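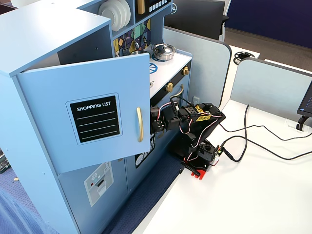

Research > Working Papers > Households and Food

Print | E-mail this paper | 2 shares

4. Who writes the list, and where it lives

4.1 The list as a fixed object

Most of the literature treats the shopping list as a memory aid. Written, carried, thrown out. Our diaries suggest something a bit stickier. In the 43 households that finished the June diary the list had a place before it had any contents – fridge door, inside of the pantry door, back of an envelope under the fruit bowl – and people talked about the place far more readily than about what was written there. Sisay and Popescu made a similar point in the Urnon pilot, though for calendars.

The form is conventional enough to be recognised with nothing on it. Heading, ruled lines, done. It turns up on toy kitchens as well: the cabinet door in Figure 2 has a black chalkboard-style label with SHOPPING LIST printed over four ruled lines. We read this as weak evidence only. A toy maker's idea of a kitchen is not a survey of kitchens. But the children in our households met the list as part of the furniture well before they could write on one, and several parents raised this unprompted.

Figure 2. Shopping list label on the door of a play kitchen.

4.2 Division of labour

Here the diaries and the interviews disagree. In interview nearly everyone said the list was shared. "Whoever uses the last of it writes it down." In the diaries one hand did most of the writing, and it was usually the same hand that did the cooking. Vidmar coded the handwriting seperately from the interview transcripts, so the mismatch isn't something we talked ourselves into.

Phone lists did not fix this. Households using a shared app had more people with access and about the same pattern of entry – one adult typing, the others reading it in the aisle, or ringing from the aisle to ask what "the good yoghurt" meant. A father in Pririk kept a paper list and a phone list going at once, and copied one to the other in the car park. He did not regard this as a problem.

Teenagers are the exception. They added items freely and never anything that needed cooking. Biscuits, cordial, two-minute noodles. One household had a standing rule that the bottom line of the pad belonged to the kids, and whatever was on it got bought, within reason. Within reason was not defined and was argued over in most weeks of the diary.

4.3 Lists and waste

We had expected list-keeping to go with less food in the bin. It does, weakly, and the effect mostly goes away once we allow for how often people shop. Frequent top-up shoppers in Tsao kept no list worth the name and threw out very little. The big fortnightly shop out of Bredel, 70 kilometres each way for some of these families, came with long careful lists and a fair bit of limp silverbeet at the end.

What seems to matter is checking the cupboards first. Households that wrote the list standing in the kitchen bought fewer doubles than those that wrote it at work or in the car. Tinned tomatoes were the classic double. Also cumin. Stojanovska suggests a distinction between inventory lists and wish lists and we use it from here on, allthough plenty of real lists are both, with the wishes at the bottom.

4.4 Limits

Diaries tire people out. Entries get shorter in the second half and the handwriting gets worse, which affects the coding in 4.2. Renters are under-represented, share houses nearly absent. We also have no receipts for the Tsao group, so bought-versus-listed comparisons there rest on what people told us. The transcription budget ran short and interviews past the hour mark were summarised, not typed in full. Halilović checked the summaries against the audio and found them sound on the main points, thinner on anything to do with money.

A further gap – we asked for the lists back, and many had already gone in the recycling. Those that survived are probably the tidier ones. Section 5 takes up price and substitution using the Bredel receipts only.

Print | E-mail this paper | 0 comments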